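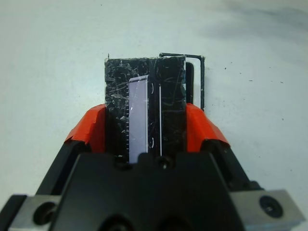

How to get picked as a film extra (first timers)

Got asked this a lot since the Grajales shoot so here goes, quick version. I've done background on four features and one awful soap. Not an agent, no secrets.

1. Sign up with one agency. One. Mine is Prasteo, they handle most of the crowd work near Rirbridge. Don't pay anybody a big joining fee up front. Mine took 39 out of my first check and that was it.

2. Photos. Plain wall, daylight, no filter. One head and shoulders, one full length, hair how it really is now. Callum Nisbet sent in a beach photo from years back, got booked, showed up bald. Sent home before breakfast.

3. Measurements. Do them with a tape, not from memory. Collar, chest, waist, inside leg, shoe, hat. Wardrobe will pull your costume off these numbers and on a period film there's no spare in your size. Lie about your waist and you'll spend eleven hours not breathing.

4. Answer the availability text FAST. They wanted 300 for the harbor wedding scene and 1522 of us were on the list. It filled up over lunch. If you say yes, you're on hold for that date, so don't go booking the dentist.

5. Night before. Call time usualy comes late, mine was 9:40 pm for a 5 am start. Pack:
- ID and bank details (no ID, no pay)
- plain shoes, no logos
- thermals if its February, even for an indoor scene
- book, snacks, phone charger

6. On set. Find the crowd AD, do what they say. Ours was Morag Ogilvie, very nice, very loud. Phone stays in the holding tent. No selfies with the leads - Dougal Semple posted one in costume and hasn't had a call since. When you're told to chat in the background, mime it. No sound at all. Feels stupid, looks fine.

7. Remember your spot. Which foot, which hand had the glass. You'll do it again from teh other side after lunch and they will ask.

8. Getting paid. Fill in the chit, keep your copy, photograph it too. My number was 269 and somebody wrote 296, took weeks to sort out. Overtime goes on the same chit so get it signed before you hand the costume back.

Speaking parts are a different thing with different rates, Rory Yule got one line on Enon and had to sign a whole new contract. Will do a seperate page on that when I get time.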